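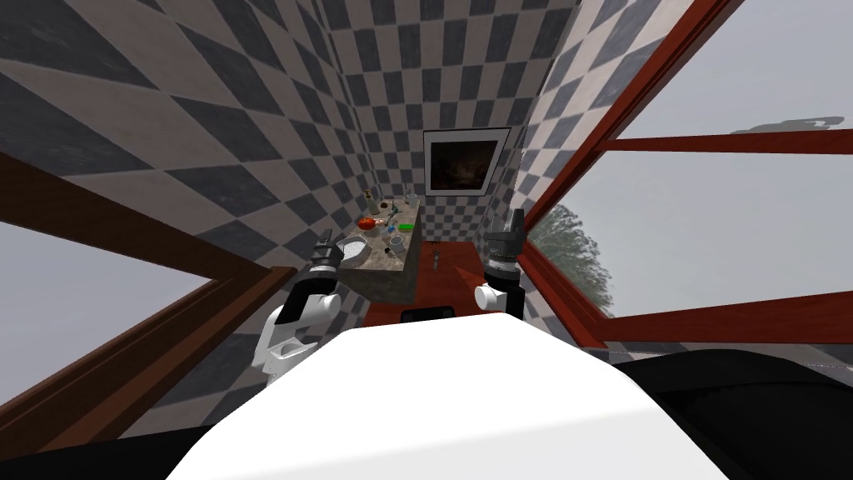 El ajedrezado vuelve a los suelos, o eso dicen quienes lo venden

Lagos, 13 de abril de 2026

La firma de revestimientos Cuvance presentó ayer en Lagos su colección Staltside, una gama de baldosas de dos tonos para colocar en diagonal en baños y cocinas pequeñas. Según la empresa, el dibujo "agranda visualmente" cualquier estancia. La afirmación no venía acompañada de ningún estudio.

El responsable comercial, Roscoe Kowalczyk, aseguró que la demanda de suelos ajedrezados crecerá un 20 % antes de junio. Preguntado por el origen de la cifra, la atribuyó a una encuesta encargada a la consultora Clustance entre 90 distribuidores. Todos ellos, según consta en la última página del dosier, son ya clientes de la marca.
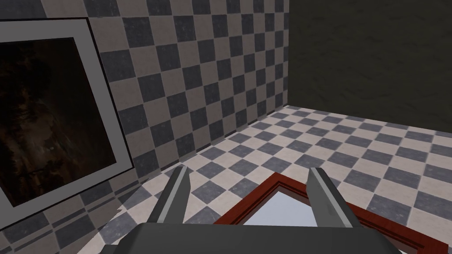 Suelo de baldosas en una habitación pequeña.

Tampoco queda claro cuánto costará la moda a quien decida seguirla. La colocación en diagonal obliga a cortar las piezas de todo el perímetro, y el desperdicio de material --que la nota de prensa no menciona-- corre por cuenta del comprador. Cuvance se limita a recomendar "un pequeño margen" en el pedido. Del precio de la mano de obra, ni una palabra.

Libor Štěpánek, solador con taller propio, acudió a la presentación y salió poco convencido. "Cada siete años me cuentan que vuelve el damero", comentó. "Luego entro en las casas y me piden gris liso". A su juicio, el problema en los espacios reducidos son las juntas: cualquier desvío en la primera hilera se nota al llegar a la pared contraria.

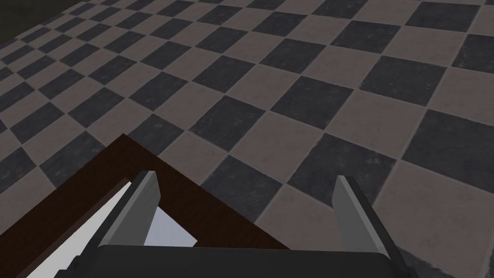
Damero oscuro y claro colocado en diagonal, con juntas finas.

La compañía ofrece una garantía de dos años que cubre defectos de fabricación, pero excluye manchas, roces y "variaciones naturales de tono", un apartado en el que cabe casi todo lo que suele reclamar un cliente. Kowalczyk prometió revisar la redacción, sin dar fecha.

Staltside se venderá en tiendas especializadas a partir de junio. Las tarifas no se han publicado.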